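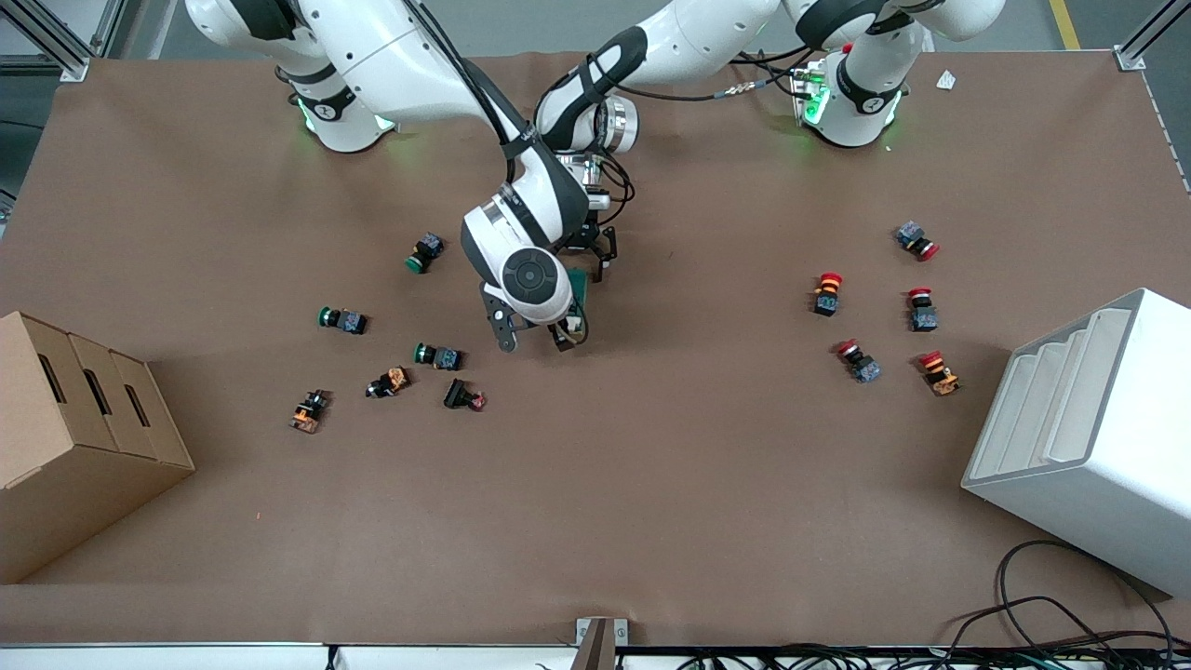

Sorting of Used Push Buttons for a Teaching Kit
Project report, Electrical Maintenance course
Tiziana Morelli
Saturday, October 17, 2020

1. Why I chose this project
In our school laboratory we use push buttons in almost every exercise with motors. When an exercise is finished, the buttons go back in one box, all together, and the next group loses time to find the right one. My teacher at Lombardi asked me to make a small kit from the used buttons, with a clear list. I had 234 pieces to check and five weeks for the work, and I could use only the hours after the lessons.

2. What is a push button made of
For a person who never opened a control panel I explain it shortly. The part which the finger touches is the cap, or head. Behind it there is the body, which goes through the hole of the panel. At the back there is the contact block, where the wires are connected. The contact can be normally open or normally closed. A green head is mostly used for start and a red mushroom head for stop, because a big head is easy to hit with the hand in a hurry.

3. How I sorted
First I made groups by the color of the head, then by the type of contact. I started on a big brown table because on my desk the pieces were rolling on the floor. The color is quick work. The contact block is slower, and in the beginning I made many mistakes, as two blocks can look the same and have a different function inside.

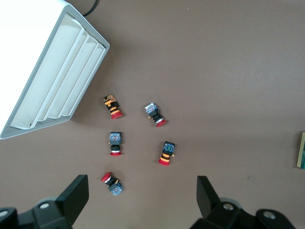 Figure 1. Push buttons with red mushroom heads. The contact blocks are not all of the same color.

From this I learned that I cannot trust the color of the block. Some of our buttons come from old Voltora panels and others were bought later for the Brurness exercise board, and each maker has his own habit. So I measured every contact with the multimeter, one time with the button free and one time with the button pressed, and I wrote both results in the table. A piece which gave a strange value I measured again the next day.

4. Results
Nine buttons did not pass the test. In most of these the contact stayed open also when I pressed strongly, and two had a broken screw. I took the good heads from them and kept these as spare parts. The others are now in boxes with a label which shows the head color, the contact type and the number of the row in my list.
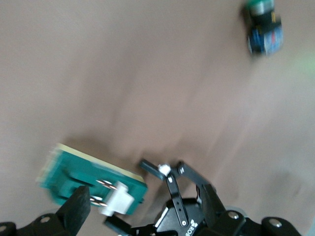 The list itself was more work than I expected. I wrote it first on paper, then I copied it in the Vurodness program which the school uses for the store, and there I found that I had used the number 751 for two different boxes. I corrected it, but I had to read all the rows again – a boring evening.

5. What I would do different
I would write the labels before the measuring and not after. I would also ask for a second person, one to measure and one to write, because changing all the time between the probes and the pen is slow. The small loose parts, like rings and screws, I left in one bag. They still need to be sorted by diameter, and the student who continues the kit can start from there.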